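Gurbridge – Call for Participants: Household and Shop-Floor Sorting Study

Posted 1 Feb 2025

We are looking for 64 people to take part in a paid study on everyday chores and whether machines can do them yet. No technical background is needed. We would like to hear from people who clean up, sort, pack or put things away, at home or for a living.

What the study is about

There is a lot of talk about robots that will tidy the house or clear a workbench at the end of a shift. Some jobs are well covered by machines now, mostly ones where the same part arrives in the same spot every time. A bin of mixed odds and ends is harder. A thin brush lies flat against the floor of the bin, a clear cup is hard for a camera to pick out, and something small ends up in the corner where there is little room for fingers of any kind. A person does this without thinking. We want to know how long it takes people, what order they work in, and where they would accept a slower or clumsier result from a machine.

We are not testing you, and there is no score. Slow and careful is as useful to us as fast.

What you will do

You come to our workshop in Wavthorpe for two visits. Getting there and back is up to you, but parking is free and the number 18 bus stops across the street.

At the first visit you will empty and sort bins of small household and shop items by hand, then do part of it again using a pair of long-handled tongs. Most people find the tongs annoying. Tell us so if you do, as we ask about it afterward.

At the second visit you will watch a robot arm do the same kind of work from behind a marked line and fill in a form as it goes. The form asks when you would have stepped in, what you would have done differently, and whether you would leave the machine alone with the job. You will not operate the arm or reach into its work area at any time.

Between the visits we ask you to keep a short chore diary for a week. One line per chore is fine. Please include the ones you put off.

Who can take part

You must be 18 or over, able to stand for half an hour with breaks, and able to read and write everyday English. Reading glasses are fine. If you have limited use of one or both hands we would still like to hear from you – Sullosska, who make the grips used in the study, have lent us several sizes.

We especially need people who do this work for pay: hotel and school cleaners, stockroom staff, tool crib attendants, picture framers, print shop hands, preschool aides. So far most of the people who have signed up work at desks.

You cannot take part if you work for Gurbridge or Vrettos, or live with someone who does.

Pay

You will be paid $24 an hour for both visits, and a flat $18 for the diary. Payment is by check or prepaid card at the end of the second visit. If you stop early you are paid for the time you put in.

Recording and privacy

Hands and bins are filmed. Faces are not, and no sound is kept. Diaries are typed up without names and the paper copies are shredded. Results will be shared with Vrettos, who fund part of the work, and a plain summary will be mailed in July to anyone who wants one.

How to apply

Write or call Eirini Moschos at the Gurbridge front office. Give your name, the kind of work you do, a phone number and the times of day that suit you. Please say which hand you write with. Evening visits are possible but fill up first.

Questions about the tasks themselves, or about access to the building, should go to Mattes Stöcker, who runs the workshop. He is easier to reach in the morning. Complaints or concerns at any stage can be taken to Donnie Munro, who is not part of the study team.

Bring closed-toe shoes to both visits. Long sleeves need to be rolled up for the sorting.

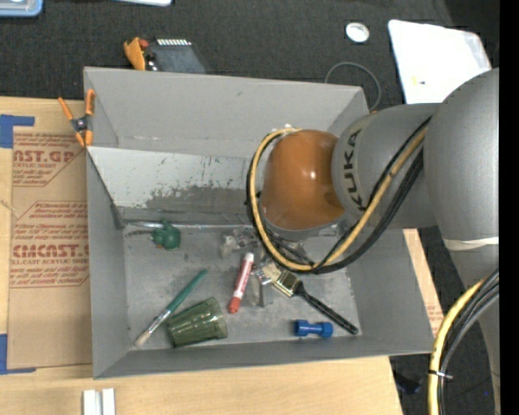 Arm and sorting bin, with brushes, a marker, a ribbed cup and other small items.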